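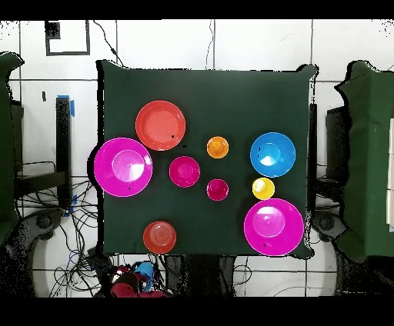

How do you feed 30 people when you have no idea what most of them will bring? You cook one big pot of something plain, put it in the middle, and let everything else gather around it.

That was Alaric Lindgren's answer, given to me over the phone one morning in August while he was peeling onions, and I have been repeating it to people ever since. Lindgren has run the potluck supper at 1506 Whitlock Street in Itham for longer than he'd like to work out. He talks about food the way other people talk about ball games, with a lot of replays.

"The pot is usually beans," he told me. "White beans, an onion, a carrot, bay leaf, salt at the end. It's cheap and it sits on low heat for hours and doesn't mind. Somebody walks in with a salad, great, you've got beans and salad. Somebody walks in with a ham, now you've got ham and beans and you're a hero."

I asked him about the sign-up sheet, and he laughed so hard he had to put down the knife. There isn't one. There was one for a single winter, with columns for mains and sides and desserts, and he says it was the dullest stretch in the supper's history. People brought what the column told them to bring. A woman who makes wonderful pickled beets got put under desserts and showed up with a store-bought pie.

"I tore it up. The very next month we had four kinds of potato salad, and people still talk about that night! They went back and forth all evening about dill. You can't plan a thing like that."

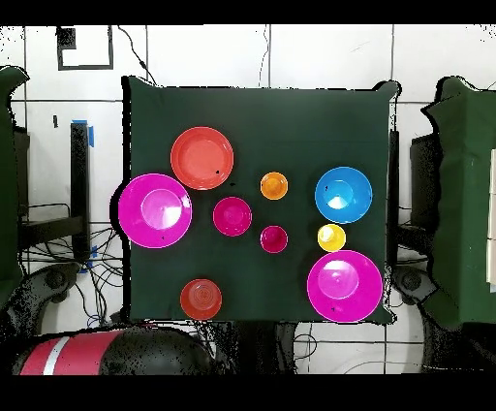 Bowls, cups and a plate on a green cloth

The beans come from his grandmother, who grew up in Storkilthorpe and cooked for a houseful of boarders. She never wrote a recipe down in her life. Lindgren learned by standing next to her, and what he mostly learned was how things should sound. Onions going too fast hiss. Onions going right make a kind of mutter (he did an impression of it for me, and it was pretty good). A pot of beans at the correct simmer, he says, should sound like someone in the next room turning pages.

He has been less lucky with her rye bread. She baked it in a wood stove and judged the heat with the back of her hand. He has tried it at 350, at 425, and with the oven door cracked. These days he starts it at 400 and turns it down once the crust has some color, and he says it's close. His cousins in Clendton say it isn't close at all, and they drive over to eat it anyway.

That bread is how the recipe box got going. Lindgren was so annoyed at himself for never having asked the right questions that he began asking everyone else. If you bring a dish to Whitlock Street, at some point in the evening he'll sit down next to you with an index card and a pencil and want to know what's in it. He has 476 cards now. I asked if they were in any kind of order.

"By person," he said, right away. "I tried it by type of food and I couldn't find anything. But I always know who made it. I'll think, what was that cabbage thing Ruthie's neighbor did with the apples, and I go to Ruthie's neighbor, and there she is."

He read me a few. They're a joy. One for lemon bars says only to use more lemon than you think and then the same again. One for baked macaroni has two kinds of cheese crossed out and a third written in, with a date beside each change, like a deed. A card for chicken and rice tells you to start it when the school bus goes by. He hasn't cleaned them up, and he gets a little fierce about that. When a card says "a coffee cup of flour," he leaves it as a coffee cup of flour. 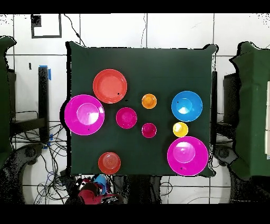

"If I change it to grams, it's my recipe," he went on. "And I didn't make it up, I just ate it. The coffee cup is part of how she cooks. Maybe you get it wrong the first time, fine, you get it wrong. Call her up. She'd love to be called up about her biscuits."

And people do call each other up, which is the part that got me. Lindgren says half the friendships he knows of in Itham started with somebody wanting to know how long to soak something. He gives out phone numbers with the recipes when people say it's all right. He told me about two families on the same block who had nodded at each other for years and now trade sourdough and plum jam over the back fence, all on account of one card for dumplings that left out the baking powder.

We got onto mistakes, and I could have listened to this stretch all day. There was the night of the green chili, when three people each decided on their own that it needed a bit more heat. There was the slow cooker that got carried in, plugged in, admired and never switched on. There was his own worst one, a fish pie for the whole room that he salted, and then salted again after taking a phone call. He served it. He stood up and told everyone what had happened, and they ate it with a great deal of plain boiled potato, and somebody asked for the recipe.

"Did you give it to them?" I asked.

"Sure. I wrote 'salt once' at the top and underlined it."

He does have a few rules, though he wouldn't call them that. Eat at six, even if people are still coming in. Put the bread at both ends of the table so the line can move from either side. Little kids go first, and they can take only dessert if that's what they want, and he won't hear a word against it. Label anything with nuts. Leftovers go home with whoever lives alone or has a new baby, then with whoever asks. Dishes get washed before the coffee is poured - he's firm on that one - so that everybody can sit down for the coffee together.

I wondered whether the lack of planning ever truly failed. Once there was no main dish besides the beans, he said, and once there was hardly anything green. Neither one seems to have bothered him. Where he does worry is over new people, the ones who stay away thinking they can't cook well enough to come.

"I hear it all the time. 'Oh, I'd have to make something.' No! Bring a bag of oranges. Bring a loaf. Bring nothing and eat, and next time bring the oranges."
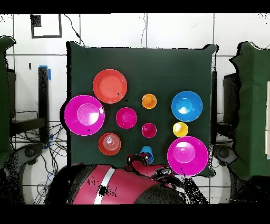 Châu Lục remembered it a bit differently when I called to check a detail, saying that at a first supper the oranges had been more frightening than any casserole would have been, "because everybody could see I hadn't cooked." What helped was being handed a knife and asked to cut them up. By the time they were all in wedges it was time to eat, and there had been plenty of talking along the way. The second month it was a pot of rice porridge with ginger, the third month the same porridge by popular demand, and there is now a card for it in the box with a note saying that the ginger should be cut so thin it's a nuisance.

When I passed that along to Lindgren he was delighted and wanted to talk about the porridge for a while, how it starts out looking like far too much water, how you want to panic and mustn't. He has made it at home several times since. He thinks his is too thick. He'd been meaning to ask about that, he said, and then his onions were done and needed his attention, and could I call back after lunch.

I did. He'd moved on to the carrots, and he had remembered one more thing about the beans. If they're still hard when the guests are at the door, serve the soup first, and if you haven't made any soup, ladle off some of the bean broth, put a squeeze of lemon in it and hand it around in cups. He's done it twice. Both times people asked him what kind of soup it was, and both times he told them it was his grandmother's.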